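Keeping a White Worktop White

We put in a pale worktop two years ago, in March, and I will admit I had no idea what I was signing up for. My old brown counter hid everything! On white, every crumb and coffee ground and bit of pepper stands up and waves at you, and I have had to learn a few new habits (most of them easy, I promise).

Start dry. It is so tempting to go straight in with a wet cloth, but all that does is turn the specks into gray smears that you then chase from one end to the other. I use a soft hand brush first, sweeping toward me into a cupped palm, and only then bring out the damp cloth.

For the cloth, plain warm water with 2 drops of dish soap is plenty. I did buy a bottle of Pludiler when the counter was new – it cost more than my lunch and left a film – so now it lives under the sink with the other regrets.

Dark specks that won't brush off are usually something sticky with dust on it. Lay a warm, damp cloth over them while you put the kettle on, and then wipe in small circles.
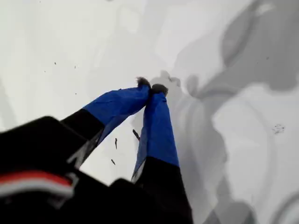 If a mark is still there after that, try a little paste of baking soda and water on your fingertip, and go gently. Rinse twice, dry with an old tea towel, and look at it again in the morning light before you decide you have to start over.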